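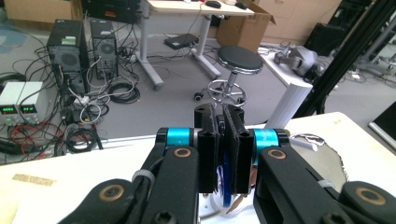 Figure 4. Black gripper arms with cyan collars.

Section 4: Opening and running a student election in Tustside

4.1 Before you begin

You will need a returning officer login, the approved candidate list and the current voter roll. If you have two versions of the voter roll, stop and find out which one the registrar's office believes in. Tustside will cheerfully accept either.

Tustside runs one election at a time per association. By-elections and referendums can share a ballot with a general election, but they must be added before the ballot is locked (see 4.4).

4.2 Loading the voter roll

1. Sign in and choose Elections, then New.
2. Give the election a name voters will recognize. "Spring general" is fine. "Test 2 FINAL" has appeared on a live ballot at least once and is discouraged.
3. Choose Voter roll, then Upload. The file must be a CSV with student number, campus email and faculty in that order.
4. Wait for the green bar. A roll of up to 4000 names loads in one pass. Split anything larger by faculty and load the parts one after another.
5. Open the Rejected tab. Duplicates and missing emails land there. Fix them in the original file and upload it again.

Note: Part-time and exchange students are treated as eligible if they are on the roll. Tustside has not read your bylaws and has no opinion about them.

Caution: Uploading a new roll replaces the old one. It does not merge.

4.3 Entering candidates and slates

1. Under Ballot, add each position in the order it should appear.
2. Add each candidate under the position. Enter the name as it appears on the nomination form, including any nickname your rules allow.
3. If the candidate belongs to a slate, pick it from the list. To make a new one, choose Slates, Add. Slate names are limited to 12 characters, a limit introduced after a slate put its whole platform in the field.
4. Leave the slate blank for independents. Do not create a slate called "Independent". The system will treat them all as running mates, and they will write to you about it.
5. Set candidate order to Shuffled unless your bylaws call for alphabetical.
6. For an uncontested position, turn on Yes/No vote. If you leave it off, the lone candidate is shown as acclaimed and no vote is taken.

Candidate statements are pasted in under Profile. Formatting is stripped on saving, so warn the candidate who has used four colours.

4.4 Locking the ballot

1. Choose Preview and read the whole ballot aloud. Have a second person check it against the nomination forms.
2. Send a trial ballot to yourself and vote on it. Trial votes are kept apart from real ones and erased when the ballot is locked.
3. Set the opening and closing times. Closing at noon on Friday leaves you the afternoon for complaints.
4. Choose Lock, type the election name and confirm.

Caution: A locked ballot cannot be edited, including spelling.

4.5 Withdrawals after locking

Candidates do withdraw late, occasionally as a group and usually in the evening.

1. Get the withdrawal in writing. A post on social media does not count, however many people liked it.
2. Open the candidate's entry and choose Mark withdrawn. The name stays on the ballot, greyed out, and can no longer be selected.
3. If voting has begun, choose what happens to votes already cast. On ranked ballots, Transfer moves each one to the voter's next choice. On single-choice ballots, the only option is Set aside.
4. Post a notice under Announcements. It appears above the ballot for everyone who has not yet voted.

When a withdrawal leaves a single candidate, Tustside does not switch to a Yes/No vote by itself. Ask your chief returning officer whether to suspend the position, and use Suspend if so. The rest of the ballot carries on.

4.6 While voting is open

The Turnout page refreshes every 12 minutes. Pressing reload does not encourage anyone to vote.

Reminder emails go out in batches of 100. Send no more than one a day. Voters who have already cast a ballot are left off the list automatically.

Results stay sealed until the closing time, for you as well. To count and publish them, go to Section 5.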